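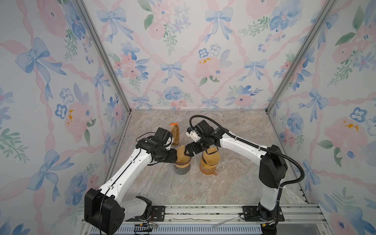
I held out against floral wallpaper for most of my adult life. My nan had it in the hall, my aunt had it in the loo, and I moved into my first flat at Plokevdale and painted everything the colour of weak tea as a statement of independence. Then in October Loan Vi rang to say Shaikh's was clearing the back shelf and did I want the last of a discontinued pattern for 80 dollars, sight unseen. I said yes, which tells you how much the statement was worth. What I got was pink twisted ribbon running on the diagonal, pale blue bows tied wherever it crosses, and pink blooms the size of a saucer crowding in around them. It's up on all three walls now. I have gone from weak tea to the inside of a chocolate box.

Kusum Negi came over to help hang it and brought her own plumb line, having seen my shelves. A lattice is a merciless thing to match. With a plain stripe you can be a whisker off and blame the house, but a ribbon that misses its own bow looks like a wardrobe malfunction. We did the back wall first, argued, had a cup of tea, and did the sides without speaking much. She reckons the pinks are peonies. I said roses. We've agreed to leave it there for the sake of the friendship.

The floor I'd chosen earlier, back when I was still being tasteful. It's a greyish beige marble pattern with soft veining, and I'd pictured it against white. Against the bows it does a surprisingly decent job of looking like it was consulted. Junaid Kiani says it's the only part of the arrangement he could live with, but he has a brown bathroom, so his vote counts for half.

Putting anything in front of a wall like this is the next problem. Blue things vanish into the bows. Green looks like more foliage. Orange, it seems, is the one colour the pattern has barely claimed, so orange gets to stand up for itself.

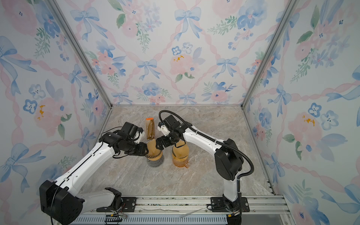

*Orange bottles in front, small carton behind, bows as far as the eye can see.*

Amna Minhas wants to know if I'm papering the hallway next. I have a bit left on the roll and I've measured, purely out of interest. It would cover one side as far as the light switch.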